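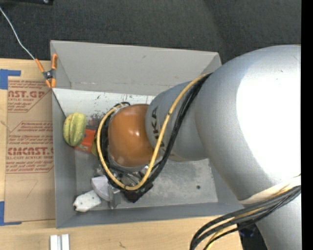
Can I use Suko to practise intervals if I can't read music?

You can, and plenty of people do. Every exercise has a listen-only mode where you tap the name of the interval and never see a stave at all. Set notation: off in the settings file and you're away.

3 min read
Last updated: 2 August 2026

Suko

Suko is my little ear training app, and this is the README for the app and the sound clips that come with it. I started it when I was singing second tenor and kept missing minor sixths (I still miss them, but less often!). It runs on your own machine, it doesn't want an account and it doesn't send your scores anywhere.

What's in the folder

There are 1268 short clips. Most are two-note intervals, going up, going down or both notes together. Then there are triads in all inversions, sevenths, and a folder of 17 cadences that Mirjam De Bruijn wrote out for me because mine were dreadful. 383 of the clips are played on a real upright piano by Joar Lundgren. The rest are nylon-string guitar, from Cayetano Mateos, plus a few sung ones which I'm keeping even though the tuning wobbles - you do have to hear intervals in real voices sooner or later.

All clips are mono WAV. File names go instrument, bottom note, interval, direction, so piano_C4_m6_up.wav is a rising minor sixth from middle C.

Getting going

Unzip it, open the folder and run suko start. The first launch takes a while as it builds the clip index. After that it's quick. If you get silence, check which output your computer has picked, then try suko sound-test.

A round is 10 questions unless you change it. You can go up to 100, though I'd have a cup of tea ready. Wrong answers come back later in the same round, and the app plays the right interval next to the one you chose so you can hear the gap. That was Borghild Strömberg's idea and it's the best thing in here.

Settings I get asked about

root: fixed keeps the bottom note the same all the way through. Good for beginners, a bit of a cheat after that.

range: low drops everything an octave. Thirds get muddy down there on the piano clips, so try guitar.

names: long says "perfect fourth" where the short setting says P4.

Known problems

The descending major sevenths on guitar are quieter than the rest. I've got new takes from Cayetano and just need to trim them. Compound intervals (ninths and up) are marked as their smaller cousins in the score sheet, so a major tenth shows as a major third. Silviu Pop has a fix half done.

Using the clips

Take them for teaching, choir warm-ups, your own apps, whatever you like, as long as you credit the players by name. Please don't sell the folder on as it is. If you find a clip with the wrong label, send me the file name and what you think it should be - I've mixed up augmented fourths and diminished fifths more than once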